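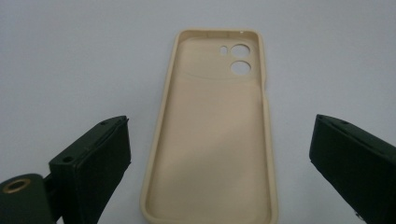 A beige phone case, open side up.

Section 4: Booking your first pickup in the Dravent app

OK, you've got an account and you've confirmed your address (if you haven't, go back to Section 3 and do that first, because the pickup screen stays grayed out until you have). Now for the fun part, getting all that junk out of your garage!

I'm Vangelis Nikolaidis, and I wrote this guide after two years of running bookings at our Priltton yard and answering the same questions on the phone all day long. I'll tell you how I do it myself. The screens might look a little different on an older phone, but the buttons have the same names.

Before you start

Walk through the house and pull everything into one place if you can. It doesn't have to be neat. A pile in the driveway is fine, a pile in the garage is fine, and if you live upstairs and can't move any of it, leave it where it is and choose "Crew carries" in step 5. I like to do my walk-through on a Sunday with a cup of coffee, and I always find one more broken chair than I thought I had.

You'll want these handy:
Your phone, charged enough to get through a few photos
A tape measure (only if you have something really big, like a sofa or a hot tub cover)
The gate code, if your place has one

Starting a booking

1. Open the app and tap "New pickup" at the bottom of the home screen. If you see "Resume draft" instead, you started one earlier and didn't finish. Tap it and you'll land right where you left off, or hold your finger on it and choose "Discard" to start fresh.

2. Check the address. The app fills in the one from your account, but you can send us someplace else - your mom's house, a storage unit, wherever. Tap the pencil, type the new address, and tap "Use once." If you tap "Save" by mistake it becomes your main address, and you'll have to change it back in Settings.

3. Pick a load size. There are four:
Corner: a few bags and boxes
Quarter: a sofa and a couple of chairs
Half: a packed single bedroom
Full: the whole truck

Note: don't sweat this one too much. People nearly always guess high. The crew looks at the real pile when they arrive, and if you booked a Half and it only fills a Quarter, you pay for a Quarter. If it goes the other way they'll show you the new price before they lift a thing, and you can say no.

4. Add photos of the pile. Tap the plus sign and take up to four. Stand back far enough that I can see the whole heap, and then take one from the side so I can tell how deep it goes. Turn the garage light on! I get so many pictures that are basically a dark rectangle, and then I have to call you, and you're at work, and we play phone tag until October.

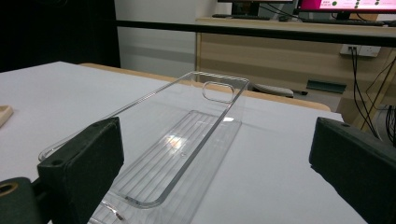 5. Choose how we get to it. "Curbside" means everything is outside and the truck can pull up next to it. "Crew carries" means we come in and bring it out. Curbside is cheaper. If there are stairs, tap the stairs box and put in the number of flights, counting only the ones between the junk and the street.

6. Mark anything heavy. Any single item over 200 pounds needs a check in the "Heavy item" box so we send a third person. Pianos, safes, cast iron tubs, and those giant old projection TVs are the usual ones. Not sure what it weighs? Check the box anyway. It doesn't add to your price, it only changes who I put on the truck.

7. Pick a window. We work in two-hour blocks and the first one opens at 8 a.m. The blocks with a green dot have a truck in your area already, and those come with a small discount that shows up on the next screen. I always grab a green dot if I can live with the time.

8. Look over the price and tap "Confirm." You'll get a text with your booking number. Hang on to that text, as it's the fastest way for me to find you if you call.

Caution: what we can't take

Please read this bit even if you skip everything else. The crew can't load wet paint, motor oil, pool chemicals, propane tanks, car batteries, or anything with asbestos in it. If those are mixed into the pile, the crew has to pick through it by hand, and that's slow and sometimes dangerous for them. Set them off to the side before we arrive. Dried-out paint cans with the lids off are OK.

Refrigerators and air conditioners are fine too, but they go to a different yard (Ondel, across the river) and ride on a separate truck. Book them by tapping "Cooling appliance" on the load screen. Empty the fridge first. Please. I have smelled things.

Old phones and laptops are OK in a box by themselves. Take out anything you want to keep, sign out of your accounts, and tape the box shut. Write "electronics" on top so it doesn't go in with the regular load.

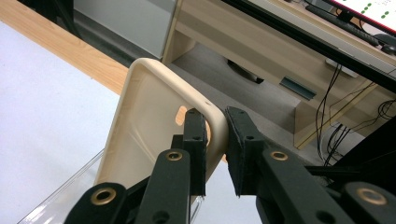

Loose batteries are a different story. They can spark when they get crushed in the truck, so keep them out of the box and out of the trash bags. Most hardware stores have a drop bin near the door, and we have one at the yard gate if you're driving by.

Caution: don't put anything in the pile that you're still deciding about. Once it's on the truck it gets squashed under everybody else's stuff, and I can't get it back for you. I keep a "maybe" corner on the opposite side of my garage with a strip of painter's tape on the floor, and the rule is that the pile doesn't cross the tape.

Reading your price screen

The price screen confuses people, so let me walk you through one. This is a real booking of mine from when I cleared out the basement:

Half load, curbside: $329
Green dot discount: shown as a minus on the line under the load
Tax: added at the bottom

For comparison, the Quarter load I'd booked the time before was $148, also curbside. You're paying for the space in the truck, so break down your boxes and stack things inside other things where you can. An empty dresser is mostly air! Fill the drawers with smaller junk and you've saved yourself a bag or two.

Note: mattresses have their own line. The recycler, Konstantinidis, charges by the piece and we pass that along as is. A box spring counts as a separate piece from the mattress.

Changing or canceling

1. Open "My pickups" and tap the booking.

2. To change the time, tap the clock and pick a new window. You can do this as often as you like until 6 p.m. the evening before.

3. To change the load size, don't bother - leave it, and the crew will sort it out at your place. The one exception is going up to a Full, because I need to send you an empty truck. For that, tap "Edit load" so it shows up on my board.

4. To cancel, scroll all the way down and tap "Cancel pickup." You'll be asked why. You can skip the question, but I do read the answers.

If it's past 6 p.m. the evening before, the buttons disappear and you'll need to call. We won't bite. If the truck hasn't left yet I can usually move you.

On the day

You'll get a text when the crew is on the way, with a little map. Move your car if it's blocking the pile, and put the dog inside or in the backyard. You don't have to be home for a Curbside pickup as long as your photos show everything you want gone. For "Crew carries," an adult has to be there to let us in and point.

When they're done, the crew lead takes a photo of the empty spot and the final price pops up in your app. Tap "Approve" if it looks right. If it doesn't, tap "Question this" before the crew drives away, so you can talk it over right there in the driveway.

Your receipt goes to the email on your account. If it isn't there by the next morning, check your spam folder first, then go to "My pickups," open the finished booking, and tap "Resend." Section 5 covers repeat pickups and how to share a truck with a neighbor.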